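**Tollar Origin Desk** - rules-of-origin lookup and certificate prep for small exporters

Updated January. Prices at the bottom. If you only want to know whether your country pair is in there, skip to Coverage.

## What it is

Software for working out if your goods get the lower duty rate under a trade agreement, and for filling in the paperwork that says so. Runs in the browser. One login per company, up to 25 users on it, no per-seat fee.

You type in the tariff code, where the parts came from, what they cost. It tells you which rule applies, shows the math, and makes the certificate or the supplier statement as a PDF. You sign it. We don't sign anything for you and we're not a broker - if you need a broker, get one, the file exports fine into whatever they use.

## Who buys it

Mostly firms with a shipping desk of one or two people. Furniture parts, pumps, packaged food, some textiles. Bigger companies tend to already have a module for this inside their main system and hate it, a few of those have moved over too.

Not a great fit if you ship one thing to one country twice a year. Use the free lookup on the home page and do the form by hand.

## What's in the box

- Code lookup, searchable by plain words ("garden hose fitting") or by number
- Rule text for each code and each agreement, with the old version kept so you can check shipments from before a change
- Bill of materials calculator. Value content, change of heading, specific process rules
- Supplier declarations - send a link, supplier fills in their half, you get a mail when its done
- Certificate templates, 25 of them at the moment
- Archive. Every certificate with the inputs behind it, locked after signing
- Cumulation checker (beta, see below)

Import your parts list from a spreadsheet. Column order doesn't matter, header names sort of do. There's a sample sheet in the help section, copy that one and you'll save yourself an hour.

## Coverage

285 country pairs. Full list is inside the product under Settings > Agreements, also downloadable without an account. New agreements go in once the text is final and published, not when someone announces a signing. We get asked about this a lot. Signed isn't in force. The lookup will show a gray "pending" tag on those and won't let you print a certificate against them.

Quotas: we show that a quota exists and link to where the balance is published. We do not track the balance live. Maybe later.

## Cumulation checker (beta)

For when parts from a partner country can count as your own. Works for two-way cumulation. Diagonal works for most of the pairs but not all, it'll warn you in yellow where it's unsure. Don't rely on yellow, ask your customs office for a ruling.

Known problem: if the same part appears twice on the sheet with two differnt origins, the total comes out wrong. Fix is in testing. For now, merge the rows or split the product.

## Limits

- 3,000 parts per product
- 1,000 supplier links per month on Standard, no cap on Plus
- Attachments are PDF only
- English and Spanish screens. Certificates print in the language the agreement asks for

## Setup

Same day, usually. Sunil Paul does the onboarding calls, 9 a.m. to 4 p.m. Eastern, one call is included and most people need just the one. Have a product ready that you already know the answer for - run that first, compare, then load the rest.

If you're coming from Pekstead or Endaneo we can pull the archive over. Bring the export file, the raw one, not the printed report.
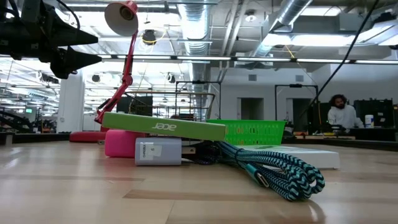
Rodica Ardeleanu: We had the supplier links going within a morning, and two of our suppliers filled theirs in before lunch. My one complaint is the archive search. It finds the certificate number but not the invoice number, and customs always asks by invoice.

Invoice search is on the list, Rodica. Next release.

## Pricing

Standard - $285 a month, billed monthly, cancel whenever
Plus - $3,000 a year, adds unlimited supplier links and the API

Trial is 25 days, no card. Everything is switched on except the archive lock. Certificates made in the trial carry a watermark until you pay, then it drops off and you can reprint them.

Questions about billing go to Shahla Abbasi, anything about a rule or a code goes to the help form inside the product so it gets logged against your account.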